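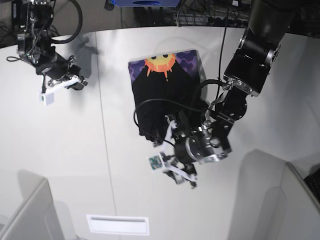

Ott Šimkus has spent most of the winter comparing grippers, and he is not tired of it yet. He works at Plorstead, where he looks after a pair of black arms on a white bench and the folding tests that run on them. Two sets of fingers have been through the same trials since February, one supplied by Sterkico and one made in-house under the name Rey. The garments are ordinary clothes, and his favourite is a black one with a cartoon sun printed on it, yellow face and orange-red rays on a purple background. "The print is useful," he says. "If the fold comes out crooked you can see it from the doorway. With plain black cloth you have to walk over and look."

I asked him first why anyone would choose clothes to compare grippers on, when most suppliers quote their figures for blocks and cylinders.

"Because a block doesn't care," he said. "You close on a block a few millimetres off and you still have the block. Cloth slides, it bunches up, you pick up two layers when you wanted one. You find out about a finger very quickly."

The test itself is simple to describe. The arms pick up a garment, lay it flat, fold it and press it down. A run passes if the final shape is close enough to a rectangle and nothing has been dropped along the way. Each set of fingers did 600 runs, split between thick and thin fabrics. Šimkus marks the passes himself from the recordings, which he admits is slow work. He tried having a script do it and gave up after a week of arguing with it about sleeves.

The Sterkico fingers are flat and fairly stiff. The Rey fingers are also flat but have more give near the tip, and the tip is thinner. He had expected the softer ones to win easily.

"They won on thin cloth," he said. "On anything heavy they bent back and let go. I had a hooded top that they simply could not lift by the hem. The stiff ones did it nearly every time."

He would not give me pass rates to print, as the Rey design is still being changed, but he was happy to talk about wear. The softer tips lasted 70 hours before he could see a difference in how they closed. The stiff ones are still on their first set. Changing a pair takes him 7 minutes if the screws behave, and he keeps a tray of spares within reach of the bench.

Pressing turned out to matter more than gripping, at least for the final result. Once the last fold is made, one arm goes back and pushes down on the cloth with its fingers, and a narrow finger leaves a different mark from a wide one. "You can do everything right and then spoil it with the last push," Šimkus said. "The cloth creeps away from you. We changed the angle of the wrist four times before I was happy, and I'm still only fairly happy."

The other half of the work has been cameras. Each gripper carries a small module of its own, so the controller gets a close view of whatever the fingers are about to touch. The two are not housed the same way at the moment. One is a closed white cube, and the other has its circuit board showing in a white frame. Šimkus prefers the cube. "It wipes clean, and there is nothing for a thread to catch on. The open one is easier to get at if I want to swap something. I go back and forth."

What does a camera that close see of a black garment on a white table? Not much, according to him, once the fingers are down. The edge of the cloth is clear enough from above, but a fold in the middle is black on black. He has tried more light and less light. More light gave him hard shadows from the arms, and the controller took a shadow for a hem on several occasions. He now keeps the light soft and lives with the grain.

I asked about cables, as I could see plenty of them.

"Everybody asks about cables," he said. "They have to be loose enough for the wrist to turn, so they loop. Then the loop comes down over the work. I've had one drag a sleeve right off a good fold - I was not very polite about it." A shorter cable fixed that and caused a fault at full reach, so the long one went back on. He is waiting for a sleeve kit from Gammont that should hold the loops closer to the forearm. It was promised for the start of winter.

Controllers have been less trouble. He ran the same motions on two of them and found that the newer one was smoother at low speed, which helps when the fingers are nearly touching the table. Scraping is a real problem there. Too high and the fingers close on air, too low and they drag along the surface and the tips suffer. The seam between the two table panels made things worse for a while, until he moved the starting position away from it.

"People want me to say which gripper is better," he said when I was putting my notebook away. "For shirts, the soft one. For a hooded top, the stiff one. If I had to buy one tomorrow with my own money I'd buy the stiff one, and I'd glue something softer on the end."

He has already tried the glue. The first pad came off inside an hour, and the second is on test now, with a rougher backing and a thinner edge. The next set of runs will use towels.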